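4.2 Subtitles and completion

We compared viewing records for 736 feature films offered on Drollari between its launch and 20/04/2020. Of these, 651 had subtitles in at least one language other than that of the soundtrack. Films with fewer than 200 recorded viewings were left out before the count was made.

A viewing was treated as complete if it reached the start of the closing credits. Viewers who paused a film and came back to it within 40 hours were counted once. This follows the rule used by Vasilakis for rented films, although that study worked with a smaller catalog and did not separate comedies from dramas.

Subtitled comedies were finished less often than subtitled dramas. The gap was widest for films that rely on wordplay, and it nearly disappeared for physical comedy. 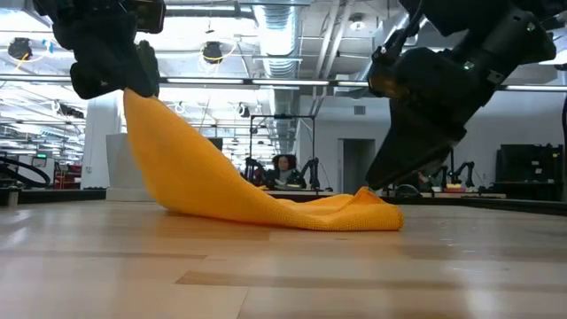 Figure 3. Two grippers and a yellow towel on a wooden tabletop.

Running time had a weaker effect than we expected. Long dramas held their viewers about as well as short ones, while long comedies lost most of theirs in the second hour. Section 4.3 repeats the test for dubbed versions.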